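Fan club screening nights: how I do the snacks and the goody bags without losing my mind

I've been looking after the food and the freebies for our fan club screenings for 12 years now, first from my own kitchen and lately from my sister's, which has the better oven. People keep writing to ask how I get it all done the day before, so I finally typed up my notes. They're in no special order, sorry!

Popcorn first. I pop it the night before and let it cool completely on cookie sheets before it goes anywhere near a bag. If it's even a little warm it steams itself, and you end up handing out something with the texture of packing foam. I did that for our very first premiere night at the Gulledcombe and I still hear about it. Salt it while it's hot, bag it when it's cold.

For the caramel kind, heat the oven to 350 and use butter, brown sugar and a pinch of baking soda, then stir every ten minutes or so until it stops looking wet. Line the pan. I mean it – line the pan.
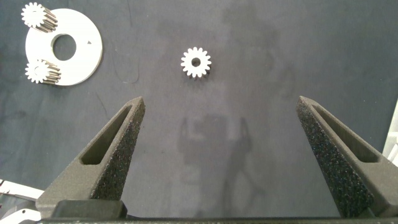
Paper bags beat plastic for anything that's going to be eaten in the dark. They rustle less if you crumple them up once and smooth them out again, and I'd rather fold the top over twice than staple it (staples and popcorn, no thank you). I write the flavor on the bottom with a marker so it doesn't spoil the design on the front.

Goody bags are where the time goes. Ours usually have a photo card, a button, a fan with the star's face on it and one sweet thing. Lay everything out along the longest table you have in the order it goes in, flat things first, and walk the bag down the line. Photo cards go in a sleeve before anything else, even if you're in a hurry. Chocolate leaves a mark you can't wipe off, and somebody will have come a long way for that card.

Lindsay Henare from the Stestevbridge chapter taught me to tie the ribbons before the bags are filled, through two punched holes, and just pull them snug at the end. It cut about an hour off our last one.

Banners! Iron them on the back, low heat, with a pillowcase in between. If yours is vinyl, don't iron it at all, just hang it in the bathroom while you shower and it'll mostly drop out by morning. For walls I use painter's tape with the sticky hooks over it, and I take them down slowly, pulling along the wall.

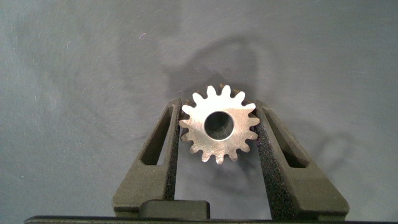
How far ahead can I make the caramel popcorn?

Three days is my limit, in a tin with a tight lid and a sheet of wax paper between layers. After that it's still fine to eat but it goes chewy, and chewy is loud.

Light sticks need a word too. Take the batteries out between events and keep them in a labeled sandwich bag in the same box. I lost four sticks to leaky batteries after the March screening and I was so mad at myself. If there's white crust on the contacts, a cotton swab with a drop of vinegar will usually shift it, then dry it well before you put new ones in.

Last thing, check with the theater before you bring any food in. Ours lets us hand it out in the lobby as long as we sweep up after, so there's always a broom and a roll of trash bags in my trunk.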